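### 3.2 Small appliances and where they live

We began the household visits with the kitchen bench, partly because everyone has something to say about it and partly because it is the surface that householders told us they tidied first when they knew we were coming. Across the 235 homes that made up the Mirncombe part of the study, the toaster was the appliance people had the most trouble placing. A kettle stays out and a waffle iron goes away, and most families hardly think about either, but the toaster sits somewhere in between, used every morning in one house and only on weekends in the next (and in a few homes, we were cheerfully told, only when the grandchildren stay over).

Householders were asked to walk us through their breakfast in their own words, and we let them wander as far as they liked. Many of them talked about crumbs long before they talked about bread. Others went straight to the cord, which came up again and again as the thing that decides where a toaster can live at all – close enough to an outlet, far enough from the sink, and not trailing across the spot where the lunches get made. Several people at the Wumbei homes had given up the neater corner of the bench for exactly this reason, and they were a little wistful about it.

The second theme was shine. Polished metal was admired in the shop and grumbled over at home, and we heard a good deal about fingerprints, streaks and the small scratches that come with years of wiping. Even so, people kept these toasters for a long time and seemed fond of them, marks and all. One family described theirs as "past its best colour but still good company", a phrase we have borrowed more than once in our own meetings.

We coded each appliance for two kinds of wear, surface marks and changes to the plastic parts, using the Brastik household checklist with our own additions for cords and bases. Two coders worked separately and then sat down together over the disagreements, nearly all of which were about what should count as a scratch and what was only a smudge that a damp cloth might lift. Where they could not settle it, the item was entered as "marked" and left at that. The broader category loses some detail, but we were more comfortable with it than with a guess.

**Figure 2.** A two-slot toaster with a stainless steel body, an off-white base and a white cord. The rounded end panel carries faint scuffs, smudges and small scratches, and would be coded "marked" for surface wear. 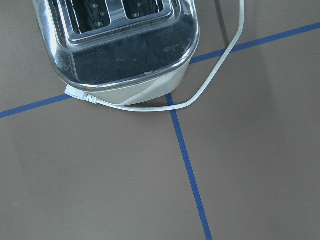
### 3.3 Cupboards, drawers and the things behind them

Once the bench had been talked through, we asked whether we might open a cupboard or two, and most people kindly said yes. The Citovari labels were used here as well, so that an item put away in one home could be compared with the same sort of item left out in another.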